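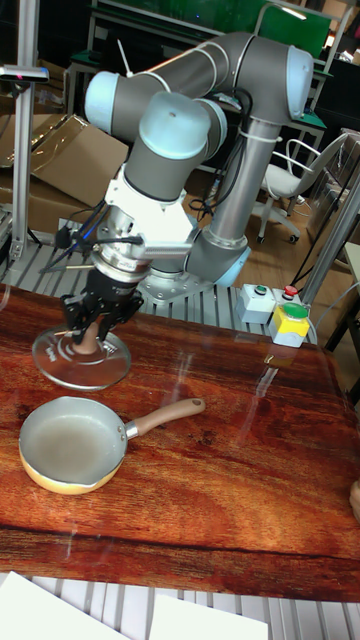
Gripper on the lid knob, pan waiting its turn.

Budgeting for a second arm station: what am I forgetting?
Posted in Bench Automation, February 2024

platform_nine_tenths

We have one arm on an aluminum platform behind a table, and its working life consists of cookware. Pot lids, small pans, that sort of thing. The people upstairs at Tillman like what they see and want a second station by April. They've asked me for a number "by end of week, just a rough one," and I've been around long enough to know that a rough number gets carved in stone the minute it leaves my outbox.

The arm itself is easy. We have a quote from Birkus and I can read the bottom of a page. My trouble is everything else. When we built the first station the extras were bought one at a time, on three different cost codes, by whoever was closest to a credit card. I've gone back through what receipts I could find and got as far as this:

Gripper: $2,000
Table, clear cover sheet for the top, cut to size: $608
Cable ties, cable sleeves, assorted brackets: $114

And then the trail goes cold. I know we also paid for the platform, the control boxes and the post with the sensor on it, but those are buried in an invoice that just says "station parts."

So: what do people usually leave off the list? And is there any sane way to decide how much to hold back for surprises? We do not need it to be fast. We do need it to pick up a glass lid by the knob and not drop it, and a person will be working at the same table part of the time.

gantry_goblin

Double it.

I'm serious. Take your total, double it, send it. If they say no, you'll find out what the real number was, and you can work backward.

slowaxis

Please don't double it. Somebody in finance will ask what the other half is for and you'll have to say "a goblin told me."

I've planned four of these and the misses are always in the same places.

First, the gripper isn't one line. There's the gripper, the adapter between it and the wrist, whatever sensor you stack in there, the cable that runs back down the arm, and the spare fingers. Ask Birkus whether the adapter is included. On our last order it wasn't, and we owned an arm and a gripper that had never met for almost a month. If you're getting a camera at the wrist, that's another mount and another cable, and the cable is never the length you think. Measure along the arm with it stretched out, then add some.

Second, the person at the table. If hands are going to be anywhere near the thing while it's powered, the safety work needs its own line, with its own money, near the top where it can't be quietly deleted.
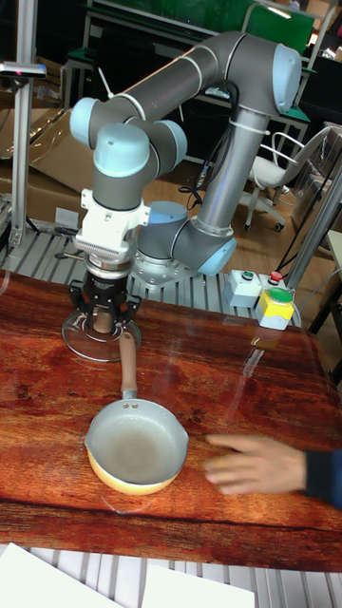 I put down $2,000 for ours: a stop button within reach of each place a person might stand, plus a paid half day from someone qualified to look at the layout and write down what they think of it. It was the only line that got questioned and the only one I refused to move. Don't assume a collaborative arm gets you out of this, either. The arm may be polite, but a gripper holding glass is a separate conversation.

Third, things to work on. Everyone budgets for the robot and then brings in a pan from home. Buy your lids and pans in multiples, same model, all at once. The shop will change the knob on you by summer and you'll spend a week teaching the arm about the new knob. Glass lids especially. Buy more than you want to.

Fourth, the glossy cover sheet. If you're using any kind of camera, price a matte one as well. Glare has cost me more hours than any motor ever did, and hours don't show up on the quote.

For the surprise money, I hold back fifteen percent on a copy of something we already run and twenty-five on anything new. Yours sounds like a copy, if nobody upstairs gets ideas.

jedis_refurb_fan

We got our second arm used through Bulgate and saved a lot up front. Came with a Jedis controller that was one version behind and would not talk to our first one. So ask about that. Otherwise happy with it. Shipping is extra and it arrives on a pallet, check you have a way to move a pallet.

platform_nine_tenths

Thanks, all. I've added the adapter, the spare lids and a safety line. Birkus says the adapter is "typically included," which I've asked them to put in writing. We do not have a way to move a pallet, so that's on the list now too.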